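Keeping ceramic spoons from chipping in a mixed drawer?

26 July 2021 · 17 comments · 3 shares
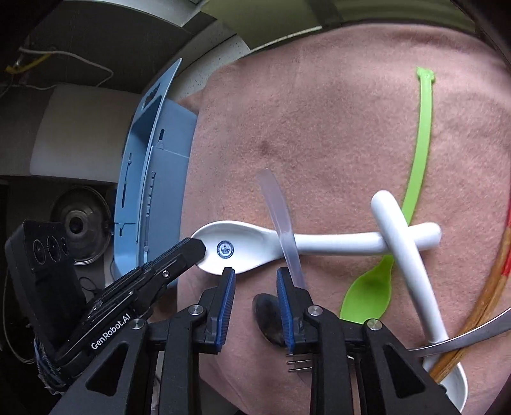
The question

Hello all, hoping for some kitchen wisdom. We've just moved into a smaller unit and I've gone from four drawers to one, so everything that isn't a knife or fork has to live together. The piece I fret over is a white ceramic spoon with a thick rounded handle and a little blue crown-like emblem in the bowl. My last one got a nick in the rim from rattling about with the metal ladles and I was quite sad about it, silly as that sounds.

For now I've been sorting things out on a pink fleece blanket so nothing gets knocked on the benchtop, the ceramic spoon and a white plastic one in together. Would a bit of fleece in the bottom of the drawer do the trick, or is that asking for crumbs and grot? I looked at the Kaltholm drawer insert but the slots seem made for skinny cutlery, and the handle on mine ends in quite a bulbous tip. Any ideas welcome, cheap ones especially!

3 answers

Answer from Urs Auer (13 found this helpful)

Oh, I do feel for you, I've lost a couple of nice spoons the same way. Fleece is lovely for sorting on, but I wouldn't leave it in the drawer. It holds every crumb going, and if a spoon goes away a touch damp the fluff stays damp too (ask me how I know, it took me until February to get rid of the smell in our old place).

What I'd do is line the drawer with that rubbery non-slip mat you buy off the roll, then give the ceramic its own end. You don't need a proper insert. A shallow loaf tin works, or a cut-down shoebox if you're not fussy, and you can line that with a folded tea towel and throw it in the wash whenever you think of it. Lay the spoon on its side of the divider with the plastic and wooden things, and put all the metal on the other side. Plastic won't hurt the glaze in any ordinary use. It's the ladles and the potato masher you want to keep well away.

If you're set on an insert, the Hafstein has dividers you can slide along, so you can make one slot as wide as you please. Measure the fat end of the handle first and add a bit for your fingers. I didn't, and had to tip the drawer up to get my rolling pin out.

Good luck with the unpacking, it does end eventually!

Answer from a member

get a jar. Stand them all up on the bench, done

Answer from a member

I'd go gently with the jar idea if it's a heavy one, mine knocked against the rim every time I grabbed the whisk. A sock over the bowl end works a treat in the drawer, a clean one obviously! My mum did that with her good serving spoons for years and I still do. You do have to take it off again before dinner, but you get used to it. The Bolow trays are all right too, only ours was too deep for the drawer and wouldn't shut, so check the height.

1169 views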